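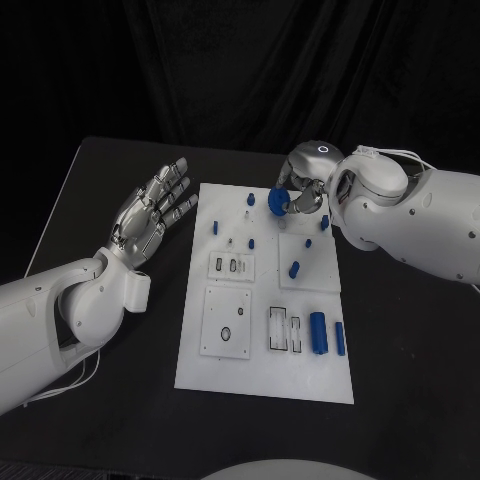

4. Adding and correcting performer credits

By Gemma Staniforth
Updated March

Kindero will tell you on the welcome screen that your credits page "builds itself." Don't count on it. The import pulls in whatever it can match by name, and names are a poor way to tell actors apart. Work through this section by hand the first time, even if the import reports no problems.

Before you start, have your own list of credits ready. A resume works. So does a spreadsheet, if it has the title, the year and the role in separate columns.

4.1 Running the first import

1. Sign in and open Profile, then Credits.
2. Select Import from Gosby. If you have never had a Gosby listing, skip to 4.2.
3. Type your professional name exactly as it was billed. Kindero ignores accents but not middle initials.
4. Choose Preview. Do not choose Import All, whatever color they make the button this month.
5. Go down the preview and clear the box next to anything you weren't in.
6. Select Import Checked.

Note: The preview shows 100 titles at a time. If you have a long career in commercials or voice work, use Next Page before you import. Titles on pages you haven't opened are treated as checked.

Caution: Import All cannot be undone in one step. Roy Kershaw, who tested this section for us, used it on purpose and ended up with 725 credits, most of them belonging to a sound editor with the same name. He had to delete them one page at a time.

4.2 Adding a credit by hand

1. In Credits, select Add.
2. Enter the title. Wait for the suggestions to load and pick one if it is right. A title typed over the suggestion creates a duplicate.
3. Enter the year of release. The form asks for "year active," but casting searches read it as the release year.
4. Pick a role type: Lead, Supporting, Recurring, Guest or Background.
5. For a series, enter the number of episodes. Leave it blank if you don't know. A zero hides the credit.
6. Select Save, then reload the page to check that it took.

Note: "Recurring" needs at least two episodes. With fewer, Kindero changes the role to Guest and doesn't say so.

4.3 Fixing a wrong role or year

1. Open the credit and select Dispute. Edit works only on credits you added yourself.
2. Choose the field that is wrong and type the correct value.
3. Attach proof. A screen grab of the end titles is accepted more often than a contract, for reasons Kindero has never explained.
4. Submit.

The help page promises an answer in 5 working days. Ours took longer every time, and one dispute, over a supporting part in Entwistle, was closed with no reply at all. We filed it again with the same proof and it went through. Keep a copy of what you send.

4.4 Known-for titles

Kindero picks your known-for titles using what it calls a relevance score. We could not find out what goes into it. To set them yourself:

1. Open Profile, then Display.
2. Turn off Automatic Highlights.
3. Drag up to four credits into the bar.
4. Save, and check the public page while signed out.

Caution: The Prendinard upgrade claims to "boost" highlighted credits in casting searches. We ran the same searches with it on and off and saw the same order. Try it on the free trial before paying, and cancel from Billing, as deleting the app does not end the subscription.

Continue to Section 5, Headshots and reels.

We use cookies to remember your settings and measure traffic. Accept | Manage choices

Contact us | Copyright, all rights reserved | Back to top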